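Progress report to the Ehlers Fund
Recorded Music Reissue Programme, second period
July
By Melina Spanos, Programme Manager, Dranstead Records

This report covers the second period of the grant awarded to Dranstead Records for the restoration and vinyl reissue of the Hunex catalogue. It follows the headings set out in the funding agreement.

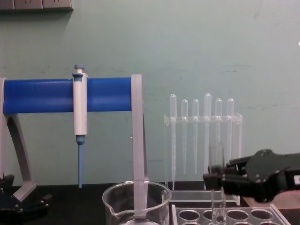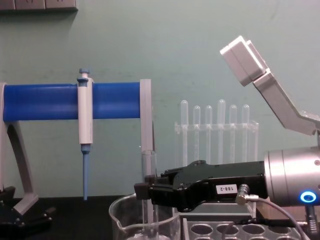 Will the first album be released within the grant period?

The first album, Wakar, is on schedule for release before the period closes. The lacquers have been cut, the test pressings have been approved by the band's two surviving members, and the pressing plant has confirmed our place in its queue.

Restoration

Of the 127 reels held in the Hunex archive, all have now been catalogued and 30 have been transferred at full resolution. Etornam Gbeho, who leads on transfers, has given priority to the multitrack tapes for Wakar and to the two live sets recorded in the same year. Several reels from the later sessions show binder breakdown and will need treatment before they can be played. The cost of this work was allowed for in the original budget, although the number of reels affected is higher than we expected. We will report the final figure when inspection is complete.

Mastering was carried out by Rafail Vlachopoulos from the first-generation mixes. The second side had previously been available only from a worn copy tape, on which the organ was almost inaudible. The band asked that tape hiss be left in place between tracks, and this has been respected.

Pressing and packaging

The first edition will be 802 copies on black vinyl with a printed inner sleeve. The funder will recall that a coloured edition was proposed at application stage. Samples were noisier than the black pressing during quiet passages, and the coloured edition has been withdrawn. The saving has been moved to the sleeve notes, now extended to include an interview with the original drummer, Uriel Arellano.

Rights

Agreements are signed for every track on Wakar except the closing instrumental, where the writing credit remains under discussion. Chrysoula Lazaridis is handling the matter and has proposed an equal split between the parties. Should this not be settled before the sleeves go to print, the credit will be given to the group as a whole, with royalties held in a separate account.

Expenditure

Spending is within budget under all headings except carriage, where the insured transport of the tapes cost roughly 30 per cent more than the original quotation. We request permission to meet this from the contingency line. No change to the total award is sought.

Next period

Transfers will continue with the live recordings. Advance copies of Wakar will be sent to radio stations and the music press once the finished records have been received and checked, and two copies will be lodged with the Fund.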